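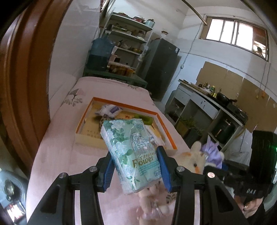

Limora is a two-fingered hand-held gripper that my friend Bontu Berhe and I put together at home, mostly in the evenings, and these are the questions that land in our inbox most often. We try things out on whatever the house offers, and a plastic-wrapped pack of tissues like the Garden Flower one between the blue fingers is a lovely place to start, so do grab one if you're building along!

Why are the fingers ribbed?
We tried smooth ones first and I was very fond of them (they looked so tidy), but slippery wrappers kept sliding out on us. The rubber ridges give you a bit more forgiveness when your aim is off.

How tight should the screws at the pivots be?
Snug, then back off a hair. The arms should swing freely without any wobble. Mine took me a whole evening and two cups of tea, so please don't feel bad if yours does too.

Can I practice on a bed?
Of course, and soft toys are great fun to pick up. Just know that things sink into the mattress a little when you press down, so try a table as well.

How much did the parts cost?
Ours came to 44 dollars, not counting the screws I already had in a jar.

Can I get the drawings?
Yes, write to Bontu and she'll send the April set, which has the longer arms.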